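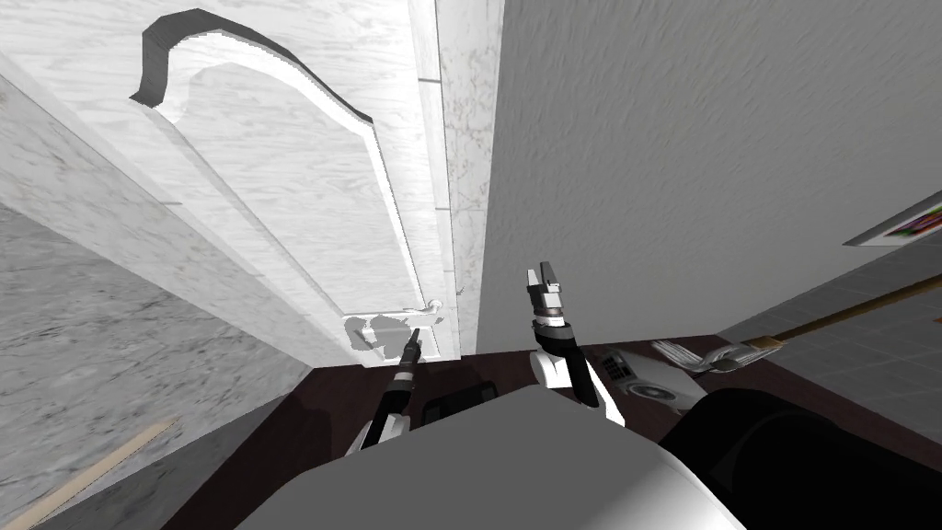
Slide 1. Two robot arms at a white door, computer rendering.

Home Talks Notes Archive Contact

Checking a new customer before you give credit
Speaker notes, Plosdale trade suppliers' meeting, December 17, 2021

Slide 1 - title
Wait for people to sit down. Say who I am and that I run the sales ledger at Marulanda. We sell fittings and fixings to the building trade. Questions at the end, except if a term is unclear, then stop me.

This talk covers the time before the first invoice. I will not go into reminders, fees or court.

Slide 2 - where we started
Two years ago we had 251 open credit accounts. Most had been opened over the phone by whoever took the order. For many of them we did not have the full legal name of the customer. We had a trading name and a cell number.

When an account went bad, the first job was finding out who owed us the money. In one case the name on our invoices belonged to a business that had closed before we shipped anything.

Slide 3 - the form
One page. Hold up the paper copy. It asks for:
- legal name and trading name
- business type (sole owner, partnership, corporation, LLC)
- billing address and delivery address
- who is allowed to place orders
- who pays the bills, with a direct email
- credit limit asked for
- signature and job title

The old form was four pages and people skipped half of it. If a box is blank, we send the form back. Sales did not like this at first. Some still don't.

Slide 4 - the checks
Look up the legal name in the state business register. Check that the status is active. Check that the person who signed has the authority to sign.

Then a credit report if the limit asked for is over our starting limit. Read the date on the report. An old report is not much use.

Trade references: call them, don't email. Ask how long they have sold to the customer, the highest balance, and how many days past due the customer usually pays. Customers choose their own references, so a good one tells you a little and a poor one tells you a lot.

Slide 5 - setting the limit
Pause on this slide. People want to write it down.

Start low. We take one month of expected orders and set the limit there. Review after six months of payments. The limit has to be in the order system, so that an order over it stops. A limit that is only in the sales ledger stops nothing. We use Kistis for orders and it took an afternoon to switch the hold on.
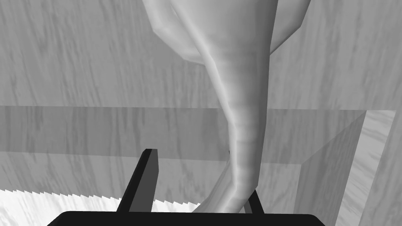
Slide 6. Pale gray object in a dark gripper, computer rendering.

Slide 6 - the Drarnar account
I have their permission to talk about this.

Drarnar asked for a large limit and wanted goods the same week. Their register entry was active but the company was new, with no accounts filed and only one reference. We offered cash up front for the first 20 orders, with a review after that. They agreed. They got to the review, we opened a small limit, and they have paid inside terms since November of last year.

Point to make: a no on credit does not have to be a no on the sale.

Slide 7 - personal guarantees
Keep this short. We ask for one when the company is new and the owner wants more than the starting limit. It must be in writing and signed separately from the form. Have your own lawyer draft it. Do not copy ours.

Slide 8 - old accounts
We went back through the whole ledger. It took 18 weeks, a few accounts each day. We started with the largest balances. Accounts with no orders in the past year were closed, and those customers fill in the new form if they come back.

Skip this slide if we are running late.

Slide 9 - what to do on Monday
Pick your ten largest accounts. See if you can find the legal name, the signed terms and the current limit for each one. If any are missing, fix those first.

Blank copies of the form are on the table by the door. Change the company name before using it.

Questions.

This site uses cookies to remember your settings. Accept Decline Read more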